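From: Lenni Vainio
To: growers list
Date: 2021-03-13
Subject: Re: Drying saffron milk caps, and the spawn order

Imtiaz Hettiarachchi wrote:
> Has anyone had luck drying saffron milk caps? Mine came out
> bitter and went to powder as soon as I touched them. I used
> the oven on its lowest setting with the door ajar. Also, are
> we still doing a group order for oyster spawn, and what is
> the cut-off?

Imtiaz,

I've stopped drying milk caps. They don't take to it the way slippery jacks do, and the bitterness gets stronger as the water comes out. I fry them hard in butter until they stop giving off liquid, let them cool and freeze them flat in bags. They keep that way until the next season. Salting works too if you have the patience, but you need to soak them well before cooking and my family won't eat them.

If you still want to dry something, slice slippery jacks thin, peel the skin off the caps first and use a proper dehydrator. My oven won't go low enough and I suspect yours won't either.

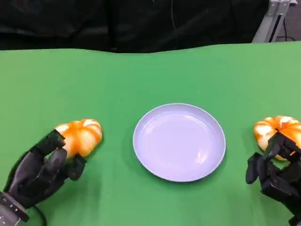
Green cloth on the table, black backdrop behind.

On the spawn, yes, the order is going ahead. I have names for grey oyster and pink oyster so far, and only two people wanting king oyster. The supplier won't split a king oyster bag, so we need three before I can add it. Grain spawn only this time. The plugs we bought last October were slow to colonize and I don't want to go through that again. Send me your numbers off-list, please, so everyone's inbox isn't full of them.

For those using straw, chop it short and pasteurize it properly. I had green mould through half my buckets last year and I put it down to rushing that step. Let it drain until a squeezed handful gives only a drop or two.

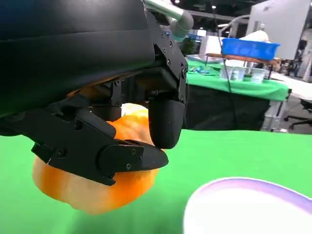 The other thing that made a difference was fresh air. My pinks were coming up with long stems and tiny caps until I moved the buckets closer to the shed door and drilled a few more holes. I hung a wet sheet across the doorway to keep the humidity up. It looks terrible but the next flush had a much better shape.

Somebody asked about the Vitivent fan. I've had one on the shed for a season and have no complaints apart from the noise. I run it for 20 minutes at a time on a cheap timer. Lennox has the same one and runs it less, but his shed is draughtier than mine.

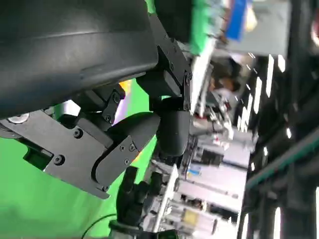 Dark grey housing and black brackets, close up.

Last item, the recipe sheet. I still need the pickled button mushroom recipe and somebody's barley soup. Please put quantities in grams, and say whether the mushrooms are weighed before or after trimming. We had trouble with that last time.

Lenni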